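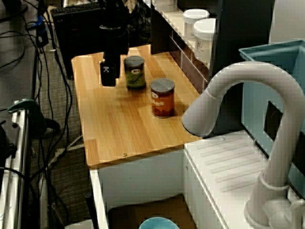

Pantry FAQ - cans, lids, tubs

Most of what lands in my inbox is about cans, so cans first. We pack the Jolero range in two label colors, and people keep asking if the color means anything. Yes. Green and orange-red are different products, so check the label before you grab one, because the lids won't help you - both have the same gray lid and from the top of a deep shelf you can't tell them apart. Put a dot of marker on the lid. Takes two seconds.

Do the gray lids come off and go back on?
Yes. Push down all the way round, not just in the middle. If it pops up on one side the rim is probably bent. Write in and we'll send a new lid.

Can I buy just lids?
Yes, part 3147. Fits both colors. Doesn't fit the old Zeletti cans, sorry, we tried.

How long does it keep once open?
Date on the bottom is for unopened cans. After opening, six weeks with the lid on, somewhere dry. Not over the stove. Not on the windowsill either.

Can I stack them?
Two high, fine. Three high on a solid shelf, ok. Wire shelves no - they tip.

The label got wet and came off. Now what?
Look for the code stamped on the base. 400 is the green one, 589 is the orange-red one. If you cant read it, email a photo of the base to Corinne Kasprzak and she'll look it up.

Should I move everything into tubs instead?
Up to you. Square tubs use the shelf better, cans seal better in my opinion. If you do use tubs, label the side and not the lid, lids get swapped. Cut the date code off the can and tape it on the tub.

Can cans go in the refrigerator?
No need. They sweat when you take them out and then the label goes (see above).

Are the cans recyclable?
Can yes, lid depends on your town. Ask them. Rinse first please.

I got a dent in shipping. Replacement?
Small dent in the side, use it. Dent on the rim or the seam, don't open it, send us your order number and a photo. Annelies Timmermans does replacments and she's in every day but Wednesday.

Do you still make the big size?
Not since December. Jivar has a few left, ask for item 1899. When thats gone it's gone.

My question isn't here.
Reply to your order email. Goes to the same three people.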